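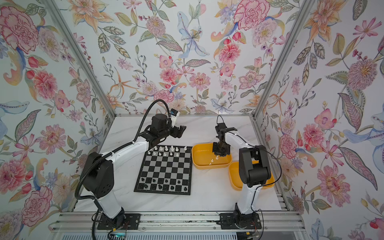 Valdis Laur wrote in last March to ask why anyone would pay for a Savley compute board when a used laptop has a better processor, a screen, and a battery thrown in. He had a point, and I went ahead and bought the Savley anyway, so consider this my reply.

Print | E-mail this page

The Savley is a small board for running vision models away from a desk. It costs 300 dollars, and for that you get the board, a heat sink the size of a deck of cards, and a leaflet in very small type thanking you for joining the family. You don't get a power supply. Mine came from a drawer and the Savley disliked it at once, restarting every time a model finished loading. The leaflet says to use "a suitable adapter" and leaves it there. The one Matoušek sells for their own boards has the right plug and enough current, and it has run without a hiccup.

Setup is done with Drestadeo, the system image the company would like you to use. Writing it to a card is easy. The first boot is where you find out how patient you are. It asks for your time zone, then your keyboard, then your time zone again, and then it sits on a gray progress bar long enough for you to make dinner and have doubts. Don't unplug it. I unplugged it, and had to start over.

Once it's up, though, I started to like the thing. The small detection model I use ran at a steady 54 frames a second from a single camera, with the display turned off. Plug in a monitor and open the bundled desktop and the number drops, as you'd expect from a board that is now also busy drawing a translucent clock.

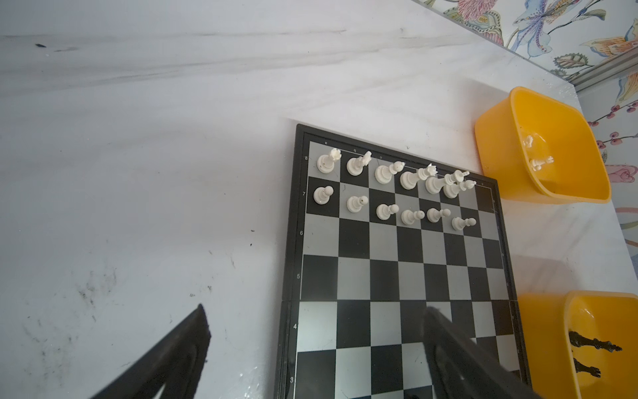
Adding a second camera is where the Zarkano comes in. It's the carrier board Savley recommends, sold separately like everything else, and it brings out the extra camera connectors and a real power switch. The ribbon latches are tiny and brittle. I broke one of the three on the first evening and have been treating the others like museum pieces. With two cameras feeding the same model, the frame rate falls to a bit less than half – fair enough – and both streams stay in step, a thing my old board never managed in its life.

The fan is optional. Take the option. With only the heat sink, the board slowed itself down after about 20 minutes of steady work, and there was no warning on screen, just a gradual loss of enthusiasm. The fan fixes this and sounds like a mosquito with a grievance.

Software updates have been mixed. One fixed the double time zone question. The next brought it back.

As for the laptop, Valdis, it would do the job for less money if you have the shelf space and don't mind the lid. I needed something I could screw to the underside of a table and forget – and apart from the mosquito, I mostly have.

Print | E-mail this page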